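Marietjie Maluleke
A thread on packing snack boxes for a living and then teaching a machine to do it 🧵

1/ My job title still says "packer." My day at the moment is one gripper in each hand, pinching noodle packets by the bottom edge and getting them off a bed. 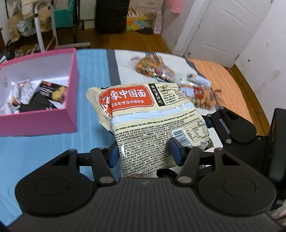
2/ Okay so, background. I pack mixed snack boxes at Nulleteo. You order a box, you get noodles, cookies, nuts, a couple of surprise things, and somebody like me puts it all in so it doesn't rattle. I've been on the line long enough to have opinions about tissue paper.

3/ There are 18 of us on packing. Before September it was 18 people doing one job. Now it's a bunch of slightly different jobs and we're all still figuring out what to call them.

4/ What changed is we got an arm. The system is called Unditz and it sits at the end of bench two inside a yellow taped square. The bench itself is called Moon (all our benches have names, the one by the loading door is Granano after a cereal we used to ship by the ton) so everybody just calls the arm Moon now. "Moon's stuck again." "Who's on Moon?"

5/ Moon came knowing how to pick up a cardboard box. That's it! Very good at cardboard boxes. Give it a bag of coated peanuts and it would squash one corner, lift, and let the rest of the bag swing around like a sock with a rock in it.

6/ So they asked for packers to do demonstrations. You hold these black grippers, two fingers each with soft pads on the ends, and you do the packing with those instead of your hands. Over and over. The recordings go off to be used for training and a few weeks later Moon gets an update.

7/ I put my name down because it was a change from standing. Also there's an extra 80 a week in it, and I'd like to be upfront about that, because a few people at work have asked me if I'm doing it "for science." I am doing it for the 80.

8/ First thing I learned: I had no idea how I pick things up. Fourteen things go on in your fingers before a packet of noodles leaves the table and you've never met any of them. With the grippers you get open and you get closed. You have to decide.

9/ Noodle packets are my nemesis. The plastic is slippery and crinkly and the noodles inside have their own shape, so you go in at what looks like the right spot and you've got a pinch of wrapper and nothing else. Go lower. Low and wide. I say it out loud now, low and wide, like a crazy person.

10/ You also want a bit of tilt. If you bring it straight up it likes to spin on you. Tip the top edge away from yourself and then lift, slow, just a little at first, and see if it's coming with you.

11/ Loose nuts in a clear bag are the opposite problem. Everything runs to the low end the second you lift. My trick with real hands was a little shake to level it out. With grippers the shake looks ridiculous but I kept it in, and I was told later to please keep doing it.

12/ Cookies are easy, don't let anyone tell you cookies are hard.

13/ They want variety, too. Different surfaces, different rooms, different light, things lying any old way. A bedsheet is its own little challenge! It gives under you when you press down, so the packet sinks right when you're trying to get the pads under it. Benches spoiled me.

14/ A session is usually a couple of hours and then your wrists want a word with you. The grippers are heavier than they look. I do ten minutes on and then put them down and shake my arms out.

15/ We hit 3,102 demos as a group before the second update. I know because somebody wrote it on the whiteboard in the break room and then somebody else drew a cake next to it. There was no cake.

16/ Okay, the part people really ask me about. Did anybody lose their job? No one on packing has been let go. Two people left over the summer and they haven't been replaced, and I don't think they will be. I'm putting both of those sentences in the same post on purpose.

17/ The evening shift has changed the most. It used to be five people and a radio. Now it's three people and Moon, and one of those three is mostly clearing Moon's jams. It's quieter. One of the guys told me he misses arguing about the music, and he used to complain about the music every single night.

18/ What Moon does well now: the bottom layer. Flat stuff, heavy stuff, same stuff every time. On a good shift it'll do the base of 600 boxes and I don't have to bend for any of them. My lower back would like to marry that machine.

19/ What Moon does badly: the top. A top layer is all judgment. The shiny thing goes face up. The crushable thing goes where the lid won't touch it. If there's a gap you fill it with the little wrapped ones. Try telling that to a machine, I can barely tell it to the new hires.

20/ And speed, wow. People picture robots going zoom. Moon is slow. Moon picks up a bag of nuts like it's defusing something. It just doesn't stop for lunch.

21/ The thing I wasn't ready for was seeing my own habits come back at me. After the second update Moon started tipping the noodle packets away before it lifted. I stood there with my coffee and I got a little emotional? And then a little annoyed. Both, for the rest of the day.

22/ It also picked up something less good. A few of us tap a packet against the side of the box before letting go. Pure fidget. No purpose at all. Guess who taps now.

23/ I've talked about pay with my supervisor twice. My view is that if a machine is packing the way I pack, then what I did in those sessions is worth more than a weekly extra that stops when the sessions stop. She said she hears me. I've asked for it in writing, the hearing me part included.

24/ We did get one thing, which is that packers now sign off on what Moon is allowed to pack. If we say it isn't ready for glass jars, it doesn't touch glass jars. (It isn't ready for glass jars.)

25/ We also got the reject bin moved. It used to be behind the arm, so every time it dropped something you had to stop the whole bench and walk around. It took one packer saying "why is it there" in a meeting. It had been there for six weeks!

26/ If your workplace is about to do this, my advice is go to the sessions early, even if you're mad about it. The people who turned up in the first two weeks got to say which jobs went to the arm first. We picked the bending. By the time others got curious the list was mostly set.

27/ Ask who sees the recordings. Ask what happens to your hours when the recording phase is done. I asked the first one right away and only thought of the second one a month in, and I still only have half an answer.

28/ And ask for breaks in the sessions before you start, get a number of minutes. "Take one whenever you need" means you won't.

29/ Do I think I'll be packing boxes in five years? I don't know. I think somebody will be doing top layers. I'd like it to be someone who gets a chair.

30/ Going back in for the afternoon session now. It's noodles again. Low and wide.

Comments

packtapequeen
I do returns at a clothing place and we've got the same thing coming. Did they let you try the grippers before you signed up or was it sign first?

Marietjie Maluleke
@packtapequeen We got to try them first, ten minutes each at the end of a shift. Insist on it! Two people decided right then it was too much on their wrists and that was fine.

dockside_ray
Number 16 is the one. We "didn't lose anybody" either, we just never hired again.

Marietjie Maluleke
@dockside_ray Yep. I'm keeping an eye on it.

lentilsoup44
I can't stop thinking about the tapping. Are they going to train it out?

Marietjie Maluleke
@lentilsoup44 They asked us to quit doing it in the demos. I've caught myself four times since this morning.

hm_okafor_knits
28 should be on a poster. My sister does the same kind of sessions with laundry and her thumbs are shot.

benchtwoforever
Moon is not slower than you on a Granano day and you know it 😂

Marietjie Maluleke
@benchtwoforever Get back to work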